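Filed under: Community News, Members

Bulk order changes for the coming season

The Quinlan food co-op will move to a new bulk ordering system after the Easter break. Members voted for the change at the December general meeting, and Malathi Iyengar has spent the months since then working through supplier contracts with Hema Chettiar.

Under the old arrangement, orders went in whenever a household ran low. Flour and oats came from one mill, legumes from another, and delivery fees were paid on each. From the next cycle there will be one combined order every 5 weeks, with a cut-off at noon on the day before it goes in.
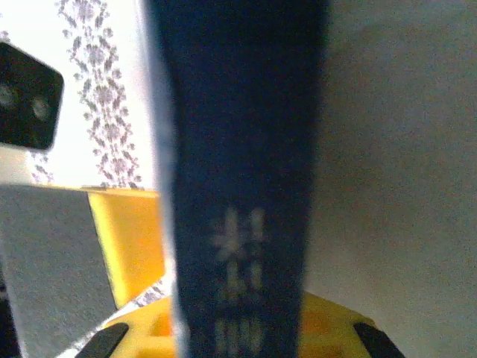
Minimum quantities have also changed. Rolled oats, brown rice and red lentils can now be ordered in 2 kg lots. Nuts and dried fruit start at 900 g. Households wanting a full 12 kg sack of flour should say so on the form, as sacks are no longer split at the counter.

Dromari will continue to supply olive oil and tinned tomatoes. Their prices have gone up a little and the new list is on the noticeboard near the door. We have stopped ordering from Pukov for now. Two deliveries came in short over summer and the credit notes took a long time to sort out.

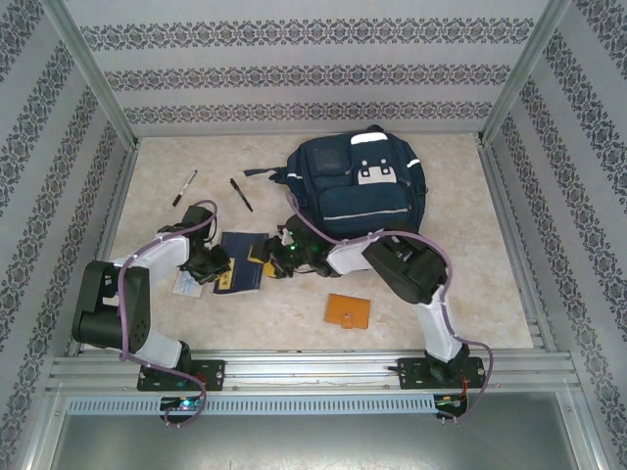
Pick-up hours stay the same. Please bring your own jars and tubs, labelled with your surname and the empty weight. Orders not collected by the end of pick-up day will go back on the shelf for general sale, unless you have rung Zoia Onyshchenko beforehand.

Paper order forms are still available for anyone who prefers them. Completed forms go in the tray beside the scales.

We use cookies to improve your experience on this site. By continuing to browse you agree to our use of cookies. Accept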